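Search this site
Type and press enter

Do resealing clips really keep crisps fresh?

January 3, 2018 by Nadhirah Ginting

I have been told, more than once, that a two-pound clip will save me money.

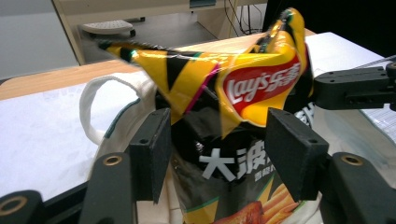

What the clip people claim

The Bultex packet says "fresh for weeks". Which weeks? Kept where? My kitchen in Pilercombe is damp from October to March, and I doubt a strip of plastic knows that.

My neighbour Troels Fogh swears by his. He also owns 2 bread bins, so I take his word with some salt – he likes buying storage.

I clipped one bag and folded the other under a tin of beans. After four days both were a bit soft, and I couldn't tell them apart with my eyes shut. The clip has since gone on the frozen peas, where it keeps popping off.

166 shares
2 comments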